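Fruit going off in basket on the bench, what am I doing wrong

Posted by Maya Khasawneh
Breakfast corner in our share flat. Wicker basket for the fruit, bowl on a tray next to it for whatevers getting eaten that day. Looks nice. But the apples go floury in days and last week a lime turned brown underneath before anyone noticed. February, no air con, kitchen gets pretty warm arvo.

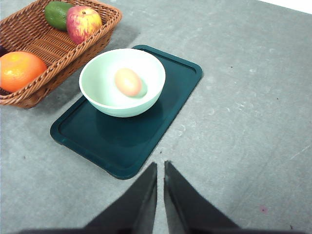

Tried a tea towel in the bottom of the basket, no diference really. Don't want everything in the fridge, it's tiny and shared with 2 others, and cold oranges are awful. Is it the basket? The mix of fruit? Should I swap to the wire one from Dallach or is that just spending money. Also does the tray matter, it gets sticky and I reckon thats where the fruit flies start.

Aurélien Boyer
Not the basket. Wicker breathes fine. It's heat plus apples. Apples give off ethylene and push other fruit along, though citrus cares less than say bananas. Apples in the fridge, they take up less room than you'd think, pull one out the night before. Limes in the fridge too, in a bag, mine last weeks. Oranges can stay out. And buy less!! I used to get the 1000 g bag of limes at the Aguiar market because it was cheap and binned half.

Tray: wipe it every night, bit of vinegar in warm water. Lift the bowl up and do under it as well, thats the bit everyone skips. Basket wants emptying once a week and a shake outside over the bin. Dry brush for the weave, don't soak it, mine went mouldy in the corners after I did that.

Flies, jar with a splash of cider vinegar and a drop of dish soap, 500 ml jar is heaps. Shove it behind the basket.
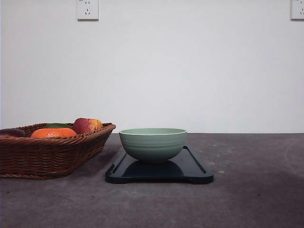
Ewurabena Quaye
Disagree on the fridge for apples if you're eating them quick. Mine sit out all summer and they're fine, just keep them off the side that gets sun. Check the bottom ones every couple of days, turn them over, anything soft goes in a crumble or the compost. Wouldn't bother with the wire one, had it, leaves dents in anything ripe.

Valeriano Prieto
get a smaller basket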